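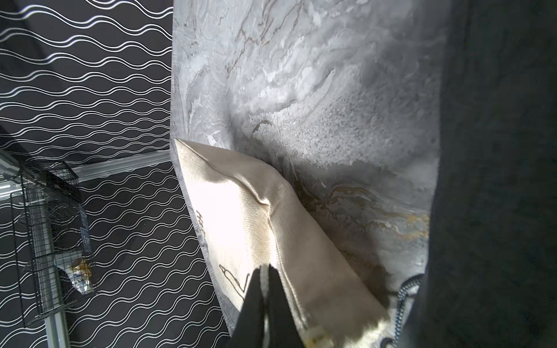
地方政治 › 镇议会与选举

首页 最新主题 精华 搜索 登录 注册

主题：Fostcombe 公交合同那件事，大家还在跟吗？

楼主 河边老周
发表于 2021年3月5日

各位邻居好，好久没在这个版开新帖了，先给大家问个好，过年那阵子家里事情多，很多老朋友的帖子都没来得及回，别见怪。

今天想聊聊公交合同。我知道隔壁综合版天天都在吵全国的大新闻，吵得很热闹，我也看，看完了也跟着生气。可是吃过晚饭坐下来想想，那些事我一个住在 Fostcombe 的退休人员实在插不上手，倒是镇上这一件，跟我每天去不去得了医院、孩子们放学坐不坐得上车有直接关系，讨论的人却这么少，我心里有点不是滋味。

给没跟上的朋友简单说一下来龙去脉，说得不对的地方请指正。镇里把公交线路包给了 Trukora，合同是二月的会上通过的。通过之前，议会请了一家叫 Rønning 的咨询公司写评估报告，说几家投标的公司里 Trukora 最合适。到这里都没什么。后来 Lorraine Henare 女士（住北边的朋友应该认得她，以前在小学门口指挥过马路的）按信息公开的规定去申请合同讨论期间的往来信件，拿回来 44 页。她很大方，复印了一份放在图书馆的阅览桌上，谁都可以看。我花了两个下午看完了，眼睛都看花了。

看完最大的感受是，中间断了一截。前面大家在邮件里有商有量，到了最要紧的那几天，镇长 Britt-Marie Strömberg 回了一句“我们到 Ulance 上接着说”，然后邮件就没了，再出现的时候，人人都已经同意了。Ulance 是个聊天软件，我女儿帮我查了一下，可以设成看过以后自动删除。Henare 女士又去要聊天记录，镇书记官 Hjørdis Magnusson 回信说，没有可以提供的记录。

我不是说里面一定有鬼啊，我跟镇长在超市里碰到过好几回，人很和气，还帮我拿过架子顶上的燕麦。可是花公家钱的事，商量的过程没有留下来，我觉得怎么都说不过去。想听听大家怎么看，慢慢聊，别吵架。

2楼 苹果园丁

周叔好！看到您发帖真高兴，前阵子还跟我先生念叨您怎么不来了。

那份东西我也去看了，没您看得细，孩子在旁边闹，我翻到一半就被拽去看绘本了。“到 Ulance 上接着说”那一句我也注意到了，当时心里咯噔一下。我们公司做的是很普通的进出口生意，老板都要求跟客户谈价钱必须走邮箱，微信上讲完了还得补一封，一个镇议会怎么会比我们还随便呢。

还有一件事想请教您，Rønning 的那份报告全文您看到了吗？我只找到摘要，写得漂漂亮亮的，可是怎么打分、谁打的分，一个字没有。

3楼 北坡一棵松

我来泼点冷水，老周别介意，咱们认识这么多年了，你知道我说话直。

这件事我从头看到尾，觉得就是一帮兼职议员嫌写邮件麻烦，在手机上聊了几天。你说的这些议员白天都有工作，有开牙科诊所的，有教书的，晚上十点多孩子睡了才有工夫处理镇上的事。换了你，你是打开电脑正正经经写一封信，还是拿起手机回一句“我同意”？Ulance 是不是会自动删，得看怎么设置，我自己手机上装的就没开那个功能，几年前的消息都还在。没有证据说他们开了。

再说合同的结果。Trukora 的报价在几家里不算高，车我也坐过了，司机会等老太太坐稳了再开，比以前那家强。我现在最怕的是大家被电视上那一套带坏了，什么事都先喊一声丑闻，喊完了再去找丑闻在哪里。以后还有哪个正经人愿意出来当议员？

4楼 河边老周（楼主）

老松你肯来我就高兴，泼冷水也是水嘛，哈哈。

先回苹果园丁：报告全文我也没看到。我问过镇公所窗口，小伙子态度很好，说全文里有商业信息，要等他们处理过了才能给。等多久他也不知道。我留了电话。

再回老松。你说的兼职议员辛苦，我完全同意，我自己就当过业主会的小头头，知道那个滋味，钱没有一分，骂倒是挨了不少。车好坐我也同意。可是“没有证据说他们开了”这句话，我琢磨了半天，总觉得绕了个弯。要是没开自动删除，那记录应该还在，在的话就该给 Henare 女士；书记官说没有，那就是删了，或者当初就没人当它是公家的记录。两样里头总有一样得有人出来解释一下吧？我说得可能啰嗦，意思就是这个意思。

5楼 夜班药剂师

刚下班，先占个位置，泡碗面回来写。

回来了。我在医院上班，对“记录”这两个字比较敏感。我们这一行，药给了没记，就当没给；半夜口头医嘱，天亮之前必须补签。这个习惯养成以后，看到别人拿公家的钱做决定还可以阅后即焚，真是浑身不自在。

不过我也想替 Magnusson 书记官讲一句公道话。她给 Henare 女士的回信我仔细读了，原话大意是“本办公室没有收到可供提供的记录”。她说的是办公室没收到，她手上没有的东西当然给不出来。议员们在自己手机上讲了什么，她没有办法去翻人家的手机。我前年办一个证明的时候跟她打过交道，材料缺了一张，她下班了还专门打电话告诉我别白跑一趟。所以看到有人在别的帖子里骂她包庇，我心里挺难过的。该问的是规矩为什么没有管到手机，问她一个书记官是问错了人。

6楼 苹果园丁

药剂师说得好，面趁热吃！

我也觉得不该骂书记官。我重新看了一下那封回信，确实是“没有收到”，我上一回看得太急了，以为是“没有”。周叔您主楼里也写的是“没有可以提供的记录”，意思差一点点，要不要改一下？

7楼 河边老周（楼主）

该改该改，谢谢两位提醒。版里过了时间不让编辑主楼，我就在这里更正：书记官的回信说的是她的办公室没有收到记录，我转述得不准，向 Magnusson 女士道个歉，虽然她多半不会来这个论坛。

8楼 自由的风2

笑死，你们还在这里客客气气抠字眼。这么明显的事情，镇长跟 Trukora 就是一伙的，Rønning 就是收钱写作文的，媒体一个字不敢登，全都是一条船上的。要是换成另外一派的人当镇长，你看报纸登不登，早就头版头条连登一个月了。双重标准，从上到下都一样，从首都到咱们镇都一样。

9楼 北坡一棵松

@自由的风2 这就是我在3楼说的。你说一伙的，依据呢？“明显”两个字不是依据。

媒体一个字没登也不是真的。Sowmya Chowdary 在本地周报上写过，我家还留着那一期，在第二版，不短。她把招标的时间顺序列得清清楚楚，也打电话问了镇长，镇长的答复也登了。你可以嫌它登得不够大，不能说没登。

另外咱们镇议会选举不分党派，选票上就没有那一栏。你要把全国那一套搬过来，连个贴标签的地方都找不到。

10楼 自由的风2

选票上没有不等于心里没有，大家谁支持谁都知道。第二版谁看？我问我周围的人，没一个看过的。

Rønning 收了钱总是真的吧，补充评估那一笔 2000，会议附件里写着的。原来的报告不是已经写完了吗，为什么还要补一份，补完了就刚好是 Trukora 第一？

11楼 夜班药剂师

风兄后面这个问题问得比前面那一段好多了，真心的。

我去翻了会议附件，那一笔确实在，名目是“补充评估”。没有写补充的是什么。补之前的排名我没找到，所以“补完了刚好第一”这一句，您是从哪里看到的？如果有出处麻烦贴一下，我很想看。如果没有，咱们就先说到“补了一份，不知道补了什么”为止，好不好？

12楼 自由的风2

听人说的。我回头问问是谁讲的。

13楼 茶壶盖

潜水很久了，被这个帖子炸出来，第一次在这个版发言，有点紧张，写得不好大家包涵。

我二月那次会是去了现场的，坐在后排靠门，暖气够不着，冻得够呛。公众发言每人 3 分钟，到点就响铃，有位老先生刚讲到他太太透析坐车的事，铃响了，主持的人让他坐下，他就坐下了，我到现在想起来还有点堵得慌。

想说的是 Binta Iyamu 议员。投票前她问了一句，Rønning 的评分表能不能先发给全体议员看过再表决。镇长说材料都在共享文件夹里。Iyamu 议员说她的文件夹里没有。后来就有人说时间不早了，然后就表决了。议会一共 12 位议员，反对的只有她一个。她投完票以后很平静地把笔帽盖上，说希望会议纪要把她刚才的问题记下来。

我回家等纪要出来，专门去找，只写了“Iyamu 议员就材料提出询问”，就这么半行。

14楼 河边老周（楼主）

欢迎欢迎！第一次发言就带来这么要紧的内容，哪里写得不好了，写得很好。以后多来坐坐。

你讲的这个我是头一次听说。我那天晚上腰疼没去成，在家听的广播，声音断断续续，完全没听到这一段。那位老先生是不是戴顶灰帽子？要是的话我认得，住在磨坊那边，回头我去看看他，他太太坐车的事我们几家邻居可以轮流帮一帮，这个不用等议会。

15楼 茶壶盖

是戴帽子，颜色我记不清了，说话带一点鼻音。您要是去看他，替我问声好。我家有车，星期几都可以排我，真的不麻烦。

16楼 北坡一棵松

茶壶盖这一楼我认真看了两遍。

我得承认，如果有议员当场说没看到评分表，还是照样表决了，这个我不舒服。我开会也主持过，有人说材料没收到，你总得停下来让人看一眼，哪怕休会十分钟。这跟手机上聊几句不是一个性质。

但是我还是那句话，程序做得粗糙，跟拿了好处，中间隔着一大段路。老周你要是只追程序，我跟你一起签名；要是往后面那个方向带，我就不奉陪了。

17楼 苹果园丁

松叔，我觉得周叔从头到尾也没往那边带呀。😊

我倒是有点不同意您说的“中间隔着一大段路”。路是隔着，可是我们现在站在这头，雾那么大，看不见那头有什么，就是因为该留的东西没留下来。要是聊天记录都在，打开一看，大家在那里说“你家小孩感冒好了没”“这家报价合理，我同意”，那大家笑一笑就过去了，镇长也清白了。现在这样，对她也不公平。

18楼 夜班药剂师

同意园丁。补充一点实际的：我觉得可以给议会提一个很小很小的要求，谈公事用了聊天软件的，散会前导出一份交给书记官存档。一句话的规定，花不了什么钱。别的地方有没有类似的做法我没查，有懂的朋友请讲讲。

19楼 自由的风2

问到了，讲这话的那个人说他是“猜的”。行吧，10楼那句我收回，别的不收回。

导出存档？他们想交什么就交什么，不想交的删掉再导出，你能怎样。要我说就应该禁止，用一次公布一次名字。

20楼 北坡一棵松

能收回就是好样的，这一点我佩服，这个论坛上没几个人做得到，包括我。

禁止我反对。真禁了，他们就改成在停车场站着讲，那更没有记录。药剂师那个办法我赞成，不完美，先做起来。

21楼 河边老周（楼主）

今天本来想早点睡，看到大家聊成这样，又爬起来了，老伴在隔壁屋说我。

我拟了一封信的草稿，写给全体议员的，语气尽量平和，就讲几件事：Rønning 的评分表和那份补充评估请公开；Ulance 上谈过的内容，谁手机里还有的，请交给书记官；往后照药剂师说的办法存档；公众发言响铃以后，好歹让人把一句话说完。最后这一条是我自己加的，老松你要是觉得跑题了就告诉我。

草稿我明天打印出来放在图书馆，跟 Henare 女士那份材料放在一起。愿意签的签，不愿意签的进来喝杯热水也好，那边的饮水机修好了。风兄你也来，你那个“禁止”的意见可以另写一张附在后面，我帮你订上。

22楼 自由的风2

看情况吧。图书馆几点关门？

23楼 苹果园丁

冬天是六点，我下班绕过去正好来得及，给你占个座？

24楼 北坡一棵松

响铃那条不跑题，留着。第二件事里“请交给”前面加个“自愿”，不然有几位看了会跳起来。我去签。那一期周报我也带过去，看完请还我，背面有我太太要的食谱。

本版近期主题

· 二月议会会议纪要，有人找到附件的下载地址了吗
· Sowmya Chowdary 那篇招标报道的读后感（内有剧透，开玩笑的）
· 新公交时刻表：磨坊那一站到底取消了没有
· 学区委员补选，想听听各位候选人的区别
· 求教：信息公开申请表第二页怎么填
· 图书馆周末开放时间会不会恢复
· 给版主的建议：主楼编辑时限能不能放宽一点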